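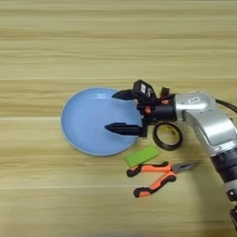
I do our import paperwork check every January, and this year I'm writing my comments down as I go, so whoever covers for me in August doesn't have to ring me on the beach. We bring tableware in through Skandgate, and customs rules are the part of the job that keeps me awake. Even a plain round plate, light blue with a slightly raised rim, needs a commodity code, a country of origin and a value that all agree with each other. Get one wrong and the whole pallet sits there, and you pay for the sitting.

Checklist done January 6, 2024, by me, with Sotiris Christodoulou reading the numbers back.

1. Registration number on every invoice template – OK
I found the old one on the Dimitriou template. Fixed it on the spot and deleted the copy on the shared drive (there's always a copy on the shared drive).

2. Commodity codes match the goods – OK, with a grumble
Stoneware and porcelain have separate codes and our supplier calls everything "ceramic." I've asked them to put the material on each line. If they go quiet, chase them.

3. Origin statements signed and dated – FAIL
Two missing, both from Arkamari. Without them we can't claim the lower rate, so I've put those shipments down at full duty for now. The difference comes to 3,862, and yes, I would like it back!

4. Duty deferment limit high enough for the month – OK
Fine for January. It'll be tight if the spring order lands all at once, so look again before you approve that one.

5. Food contact declarations on file – OK
All there, filed under the supplier's name. Please don't move them into a folder called "Misc" again.

6. Backup carrier agreed in writing – PARTLY
Plurkix said yes on the phone and will hold space for 300 cartons if our usual route backs up. I want that in an email before I tick it. We went through one border scramble on a handshake and I'm not doing it twice.

7. Currency cover – NOT CHECKED
Sotiris has this. He thinks rates will stay put until the central bank says something new, and I think he's a bit relaxed – but he's the one with the spreadsheet.

8. Contact list up to date – OK
Took out two people who left and added the new night desk at Skandgate. They do pick up, I tried it.

Still open: items 3, 6 and 7. I'll add a note under each one when it's sorted, so please leave the wording above alone and write underneath.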